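Stop Grading Two-Arm Kits on Reach

Most buyers' guides for tabletop two-arm kits open with reach, payload and repeatability. I think that order is wrong for the people who buy these kits, and the Flostell bench package is a good case for saying so. It is offered as a pair of arms, an enclosure, a control computer and a year of support. The quote sheet gives a full page to the arms and a single line to the enclosure. After 14 working days with one on loan, I would reverse those proportions.

Reach matters when the work is spread out. Bench sorting is not spread out. Small parts sit in bins, the bins sit side by side, and both arms spend most of a shift working in the same small volume of air. The spec sheet describes each arm as if it were alone. What a buyer needs is a figure for the two together: how close the wrists can come before one controller holds the other, and how long the hold lasts. Flostell does not publish that figure. Neither does Ouellet, whose competing kit costs less and ships with no enclosure at all.

We ran a plain sorting job, small plastic pieces in and out of shallow bins, and logged every stop. Over 3381 picks there were 183 stops that needed a person. I expected grip failures to lead the list. They did not. The largest group, by a wide margin, was one arm waiting for the other to clear and then timing out.

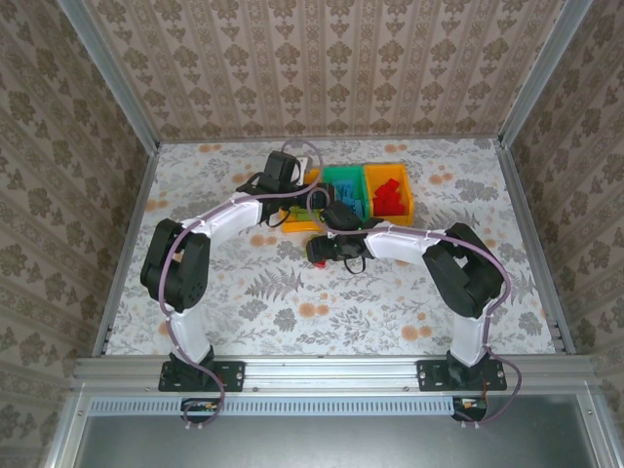 Timeouts of that kind can be tuned away in part. Ikhsan Liem, who wrote our test scripts, lengthened the wait and added a fixed order of entry, so that one arm always yields at the bins. Stops fell on the next run. So did throughput, and that trade should be stated by the vendor before the sale. A pair of arms that take turns is a single arm with a second gripper. For some jobs that is worth paying for. It should not be priced as double.

My second complaint is cabling. On this class of arm the cable runs outside the links and is tied down at intervals, with slack left at the elbow and again at the wrist. External routing is cheap and easy to inspect, and I have no objection to it in principle. The slack is the problem. Too little and the wrist joint pulls against the cable at the end of its travel. Too much and the loop at the gripper gets into the bins. The Flostell manual says to leave "adequate slack" and gives no length. A table with one row per joint would settle the matter, and the company must already have those numbers, as its own technicians set up the demonstration units.

Lucian Manole at Prernov, the reseller that handled our loan, disagrees with me on the weight of this. His position is that any shop able to program the arms can route a cable. That may be true of his customers. It was not true at Willcombe, where the kit went after us and where the first Sunday was spent retying one arm. Skill at programming and patience with cable ties are separate things, and the second is rarely in the job description.

In the kit's favor, the front rail is very good. Both arms bolt to the same extrusion, so their spacing stays put once it is set, and we did not have to repeat the calibration between them during the loan. The side walls also earn their cost. They give the operator a clear boundary and keep changes in the room behind them out of the vision system's view. Ouellet's buyers end up building something similar from stock parts, and the saving shrinks accordingly.

I would therefore like to see three changes to how these packages are sold. Publish a shared-workspace figure measured with both arms active over one set of bins. Print cable lengths per joint. List the enclosure as a component with its own drawing and tolerances, at the same level of detail as the arms. None of this requires new hardware. Until a vendor does it, I would ask for a loan on the buyer's own parts, keep the stop log, and read the payload line last.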